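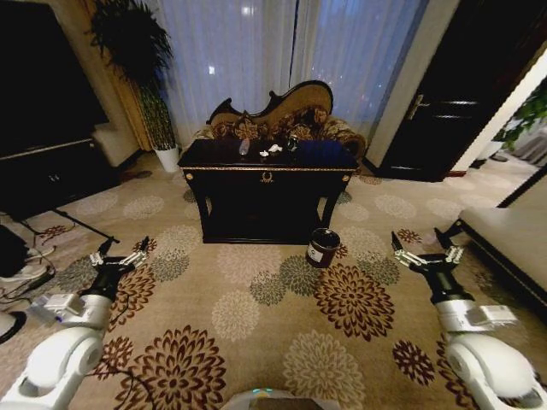 A black console table with gold trim, set in front of a carved sofa.

Put the cleanup money down first

I have lived in Grovero long enough to have been for the mine and against the mine and, for one long wet winter, too tired of the whole thing to be either. So I hope my neighbors on both sides will bear with me for a few minutes, especially those who have heard some of this from me already in the line at the hardware store. I want to talk about the cleanup bond, the dullest part of the Zaki permit and the part I've come to care about most.

For anyone who has managed to stay out of it (and I envy you!), Cekov wants to reopen the old zinc workings on Zaki Ridge and dig a new pit on the north side. The company says there will be 340 jobs at the peak and a working life of 13 years. I have no reason to think those numbers are dishonest. I've met some of the engineers and liked them, and one of them drew me a very patient picture of a tailings dam on the back of a raffle ticket. My quarrel is with section two of the draft permit, which lets the company back its cleanup promise with its own balance sheet for most of the life of the mine and put up real money only toward the end.

Now, I know how that sounds to people who need the work. It sounds like fussing over the dishes before anybody has sat down to dinner. But some of us are old enough to remember Dirner, and the younger ones have surely driven past it. Dirner was a good mine for a good many years. It paid for the gymnasium and for half the pickup trucks in the valley, and my own first real paycheck came out of its assay office, where I washed glassware and learned to swear. Then the price of zinc dropped, the owner sold to another owner, that owner sold to a third, and by the time the water treatment plant needed new pumps there was a post office box and a phone that rang and rang. The creek below it still runs orange for 11 miles. You can argue about whose fault that was, and people do, usually over pie, but the county has been paying for the lime ever since.

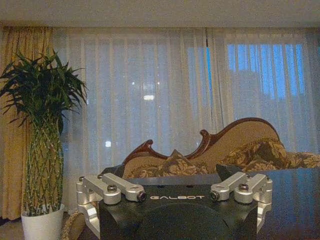 I don't say any of this because I am against mining, and I get a bit impatient with folks who are against it everywhere and forever. We all live on top of a great heap of dug-up things. Galvanized gutters are zinc, the wire in the kitchen wall is copper, and the newest machinery is as hungry as the old. Look at a robot's gripper, with GALBOT in white capitals across the top of it and silver aluminum arms on either side, pinned down with dark hex socket bolts – there's hardly a thing on it that would surprise my old foreman. Aluminum starts as ore in the ground, the same as it did when he was a boy. Somebody's valley gave that up, and I would like to think that valley was treated decently. If we're going to keep wanting such things, and I expect we are, then it seems only fair that some of the digging should be done near people like us, who can go to the meetings and make a nuisance of ourselves.

What I'm asking for is pretty ordinary. When my sister and I rented our first apartment, the landlord wanted a deposit before he handed over the key. He didn't want a letter saying we were nice girls with good prospects. We were, for the most part, but he'd had tenants before. A bond is a deposit. It ought to be in cash or in a surety that an outside company stands behind, it ought to cover the full cost of closing the pit and treating the water, and it ought to be in place before the first blast. As the pit grows, the bond should grow with it, and the estimate should be done over every two years by somebody who doesn't work for Cekov.

The company's answer is that tying up that much money early could sink the project. I've turned this over a good deal, mostly while weeding, and I keep arriving at the same spot. If a mine can only make a profit by leaving its cleanup bill until later, then I would want to know that now, while the ridge still has trees on it. And if it can carry the cost, as I suspect it can, then the company loses a little on its return in the early years and gains a town that sleeps better. I don't think Cekov would walk away over it. The ore is in our ridge, after all, and they can't very well go and dig it up someplace else.

The county takes written comments through the end of December, and they can be as short as a postcard. You don't need to know a thing about geology. If you worked at Dirner, say so, and say what you saw. If you're hoping for one of the new jobs, please write too, and ask for the bond in the same letter. I'll be dropping mine off at the courthouse before lunch, and I'm glad to carry anybody else's along with it.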